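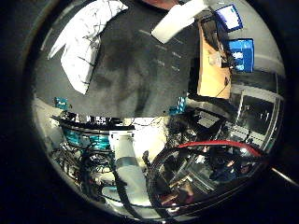

3 min read

Semwood Shows Imby, a Cargo Trike That Roasts Coffee Beans at the Curb

Semwood, a design workshop in Brelport, has released details of Imby, a three-wheeled cargo cycle fitted with a small drum roaster. The drum is turned by the rider's pedals while the vehicle is parked. Heat comes from a propane burner mounted under the drum. The unit carries no battery and needs no hookup to the grid.

Imby roasts green coffee in batches of 140 grams. Semwood chose the small batch size to keep the drum light enough to turn at a steady rate from the saddle. A larger drum was tested early on and dropped when its speed varied too much between the top and bottom of each pedal stroke. The production drum is perforated stainless steel with fixed internal vanes that lift and drop the beans as it rotates.

Drive to the roaster is taken from the same crank that moves the trike. A lever behind the seat post disengages the rear axle and routes the chain to a jackshaft, which runs the drum through a reduction gear. A second output on the jackshaft turns a fan that draws air through the cooling tray. The rider can run the drum, the fan or both. The axle cannot be engaged while the burner valve is open; a mechanical interlock holds the lever in the parked position until the gas is shut off.

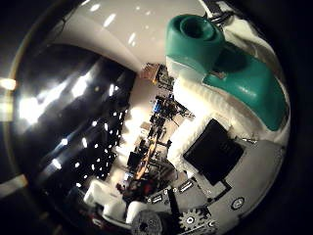 Weight was the main constraint on the rest of the layout. The complete trike, with roaster, hood and an empty gas bottle, comes in at 83 kilograms. The roaster sits low between the two front wheels, with the gas bottle in a vented steel box behind it. Steering is by a linkage under the load bed, so the roaster stays fixed to the frame and does not swing with the wheels. Braking is by cable-operated discs at the front and a parking drum at the rear.

Temperature is read from two dial thermometers, one set in the bean mass and one in the exhaust path. There is no electronic logging. Semwood supplies a printed roast card with blank columns for time and temperature, and a wind-up timer clips to the handlebar. The operator controls the roast with the gas valve and a sliding damper on the exhaust. A sampling scoop passes through the front plate, and beans can be checked without opening the door.

Smoke is handled by a short stack with a removable mesh chaff collector. Semwood describes this as adequate for open-air use only, and the operating manual rules out covered markets, tents and indoor halls. Local rules on open flames and food preparation vary, and buyers are expected to obtain their own permits. The workshop will provide drawings of the burner assembly and the interlock for inspection on request.

The first Imby has been in use at the Estrella street market in Brelport, where it has completed 2252 batches. Semwood used that run to set the service intervals. The drum bearings are to be greased every week in regular use, and the chaff collector is emptied at the end of each session. The jackshaft chain was the part that wore fastest. It has since been replaced with a wider chain and a spring tensioner, and the guard around it has been extended to keep chaff out of the links. 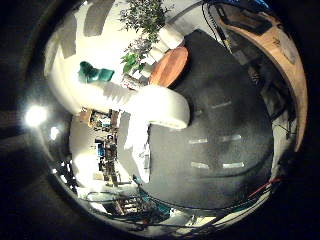

The hood was also revised after the market run. The original was a single folded sheet that had to be unbolted for cleaning. The new one is hinged along its rear edge and held by two latches. Crosswinds had been cooling one side of the drum, so a pair of side panels was added at the same time. They lift off for transport.

Imby will be sold in two forms: as a complete trike, and as a roaster module for owners who already have a compatible front-loading cargo frame. The module includes the jackshaft and the interlock, and fitting requires four welded mounts. Semwood will do the welding at its own shop or supply a jig to a local frame builder. Prices have not been set. Orders open in July, with the complete trike shipping ahead of the module.

13 February 2026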